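Chapter 6
Gathering Examples

By now you have met the parts of a learning system one at a time, and you may be eager to see them put to work. Before that can happen, somebody has to sit down and collect the examples the system will learn from. It is slow work, and it tends to get a single paragraph in research papers, so we are going to give it a whole chapter and take our time over it.

Let us begin with a task you could do half asleep: folding a towel. You pick up an edge, bring it over, smooth it down, and turn the towel a little if it has gone crooked. Try to write those steps out as rules and you will soon be in trouble. How far from the corner should you pinch? What do you do when the hem has rolled under? Most of us never learned any of this from rules in the first place. We watched a parent or an older cousin at the laundry basket, and then we tried it ourselves (badly, for a while).

A robot can be taught in much the same spirit. A person guides the arms through the job from start to finish, and the computer records the camera views together with the position of every joint. One such recording is called a demonstration, or an episode. In the Stillton towel project, which will keep us company through this chapter, the finished collection held 818 episodes. The team had planned on 900, and we will come to the difference in Section 6.3, when we talk about which recordings to keep and which to set aside.

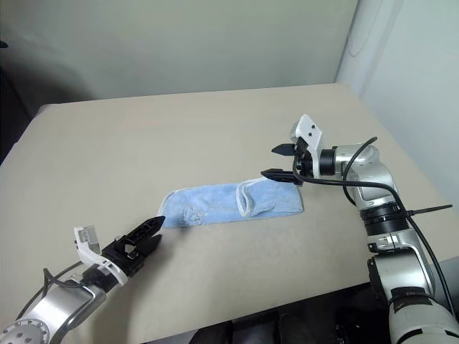

Figure 6.1 Two robot arms at a folded towel, with the right gripper at one end of the cloth.

Spend a minute with the figure before reading on, and think about what the system would need to know at a moment like this one. The left gripper is open. The fingers of the right one are very near the cloth. Should they close now, or move a little first? A single view cannot tell us, and it cannot tell the computer either. That is why we store the whole episode in order, and why each view is saved alongside the motion that followed it - the pair is what the system learns from.

You will also want variety. If every towel starts in the same spot, the system may learn the spot and very little about towels. At Stillton the operators changed the starting position after every 10 episodes, and later in the project they changed it every time, which they wished they had done from the beginning.

In the sections ahead we will plan a small collection of our own, name and sort the files with a free tool called Hiltidia, and compare our notes with the Erkine set, where the operators worked with cups and lids. Keep a notebook beside you as you read. The exercises at the end of Section 6.1 ask you to look back at your first plan, and it helps to have it on paper, crossed-out lines and all.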